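Plirard Hand-Held Gripper: Setup and Care FAQ

This page answers the questions most often put to the Pillari support desk by station operators. 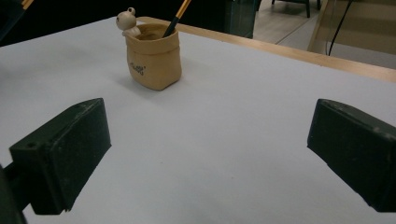
Questions about a station that is not covered by these answers should be sent to Liette Lemieux, who maintains the setup sheets.

How often should the finger pads be cleaned?
At the start of each shift, and again after 190 grasps. Wipe both fingers with a dry, lint-free cloth. Solvents must not be used.

Do scratches on the fingers matter?
Light scuffs on the outer faces are acceptable. A finger must be replaced if the gripping face is chipped or if it no longer closes flush with its partner.

How is a finger replaced?
Power the unit off, remove the retaining screw and slide the finger from its mount. Fit the new one – order part 1845 for the left, 1705 for the right – and tighten the screw by hand before using the driver. Both fingers should be changed together.

Is recalibration required afterward?
Yes. Run the open-close routine in Prollero with nothing between the fingers. The routine makes 27 cycles and stores the new limits when it ends. Do not touch the trigger while it is running.

What if the routine stops early?
Check that the fingers are seated fully and start again. If it stops a second time, tag the unit and return it to Muammer Taşdemir in the Uysal workshop.

May operators adjust the mounting arms?
No. Arm alignment is carried out only by the workshop – normally each July.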